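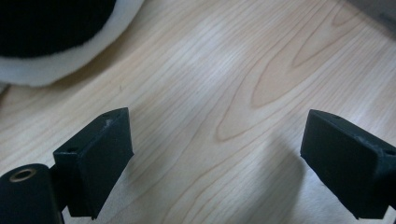 Wrist view, both fingers open, Vollano pads on, glare across the wood.

18 February 2026

OK, gripper comparison, round two! Vollano pads (the rectangular black ones) against the Gosselin pads we ran in January. Same handhelds, same table, same props: panda, cube, white container with the lid.

First thing for whoever picks this up: the wrist view gets washed out wherever the wood is shiny. In the shot at the top the middle of the surface goes nearly white, and I don't love that for tracking. I'm locking exposure at 3,000 microseconds for the rest of the set and we'll see if Mondanus still complains (it dropped 2 clips in January for "low texture", which, fine, but have you looked at that grain?).

The pads are getting scuffed along the top edges already. Only cosmetic I think, but I'd like to check the flat faces under the good lamp before we order more from Skindthorpe.

On to the two-handed lifts. I do these sitting down, one handheld in each hand, squeezing the container from both sides and trying to keep the pads level with each other.

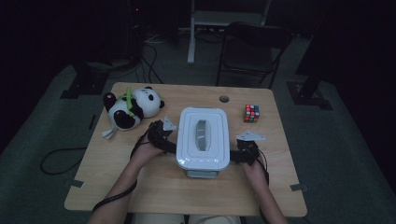 My feeling so far is that the wide flat face is much kinder on the container than the Gosselin pads were, and I fight the twist less. The cube I'm less sure about, I keep wanting a narrower tip for it. Cable on the left one still drags at my forearm, so I need to reroute it, maybe with a clip near the elbow.

Clip count for the Vollano folder is 511. Target is still 3,000, so, yeah. More coffee.

To do: reroute left cable, pads under the lamp, ask Skindthorpe for a narrow version, rerun the panda with exposure locked.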